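Washing soccer kit so it lasts the season

A polyester jersey is easy to clean and easy to ruin. Most of the damage happens in the wash: cracked numbers, pulled threads, a smell that comes back ten minutes into warmup. I have washed kit for a Sunday side and two youth teams, and these are the habits I have settled on.

Before the wash

Get the kit out of the bag the same evening. A jersey left balled up overnight with damp socks will smell for weeks. If you can't run a load, hang everything over a door or a shower rail.

Knock mud off when it is dry. Wet mud smears into the knit. Let the shorts and socks dry out, take them outside and beat them together, then go over the seams with an old nail brush. Socks get turned inside out and shaken over the trash can, especially after a game on artificial turf. The black rubber crumbs will find their way into the door seal and the filter.

Turn every jersey inside out, close any zippers and undo the drawstrings. Shin guard sleeves with hook-and-loop straps go in a mesh bag with the straps fastened. One loose strap can snag five shirts in one wash.
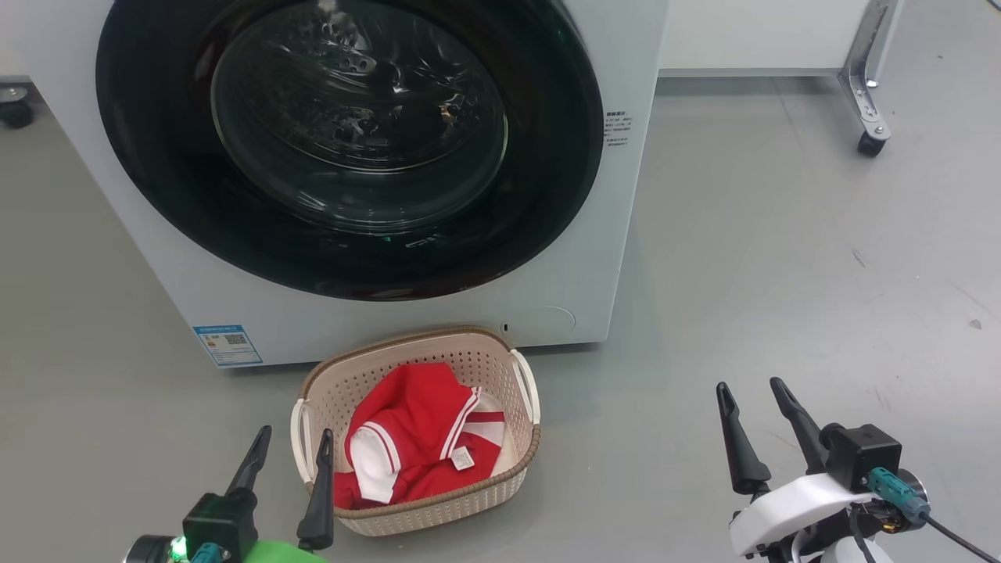 A front loader with the door closed.

Stains

Grass: rub in a little liquid detergent with your fingers, leave it for half an hour, rinse cold. White vinegar cut with the same amount of water helps on white shorts. Test colors on an inside hem first.

Blood: cold water only, as soon as you can. Hot water sets it.

Line paint: let it dry, brush off what will come off, then treat it like mud. Old marks may never come out completely.

Clay from a baseline or a worn goalmouth takes a soak. I use a bucket of cool water with a scoop of oxygen cleaner and leave the socks in it for two hours. Keep red and black socks out of that bucket. Don't use chlorine bleach on any of it. It yellows polyester and weakens elastic.

The wash itself

Cool or warm, never hot. A full team set is too much for one load in a home machine, so split it, and leave enough room at the top of the drum to get your hand in flat. Packed kit comes out with the mud still in the folds.

Use less detergent than the cap suggests. Too much leaves a film that holds sweat, and that film is usually what you are smelling. Skip fabric softener completely. It coats the fibers and the shirts stop wicking.

Sour shirts can be soaked before washing in a sink of cool water with a cup of vinegar. Rinse them well before they go in the machine.

Set the spin to medium. A hard spin presses creases into the numbers, and that is where they crack. 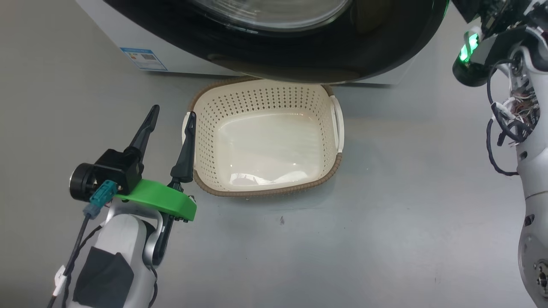
An empty laundry basket on the floor by the washer.

Drying

Take the load out when the cycle ends. Hang jerseys inside out on wide plastic hangers, out of direct sun. In August ours are dry in a couple of hours on the back porch. In winter they go on a rack in the hall with a fan on low.

Heat-pressed numbers and the tumble dryer do not get along. If you must use it, pick the no-heat setting and keep the shirts inside out. Never iron over a number. If one corner is lifting, lay a thin cotton cloth on top, press for a few seconds with a warm iron, and let it cool before you touch it.

Goalkeeper gloves stay out of the machine. Wash them by hand in lukewarm water, squeeze without wringing, and dry them flat away from the radiator. The latex goes brittle with heat.

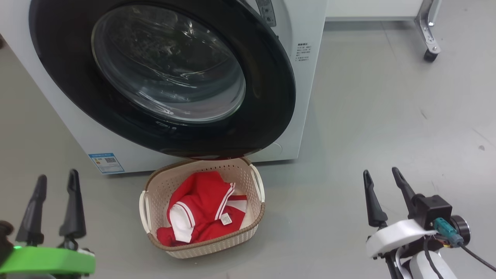

Front loader seen from above.

Looking after the machine

Kit is hard on a washer. Wipe the door seal with a rag after a muddy load, including inside the fold. Clean the drain filter once a month in season, with a shallow tray and a towel under it. Run an empty hot cycle every few weeks and leave the door ajar between loads if there are no small children or pets in the house.

Comments

Kiyoshi Honda
The vinegar soak worked on my son's keeper jersey. I had been adding more detergent every week, so that explains it.

Sointu Riihimäki
How do you get the black rubber out of the socks if they have already been washed? Mine seem to have it woven in.

gadier_fc_mum
Sointu, let them dry fully, then use a lint roller on the inside. Takes a while. I did 8 pairs last night.

Kiyoshi Honda
Does the cloth trick work on sponsor logos too or only numbers?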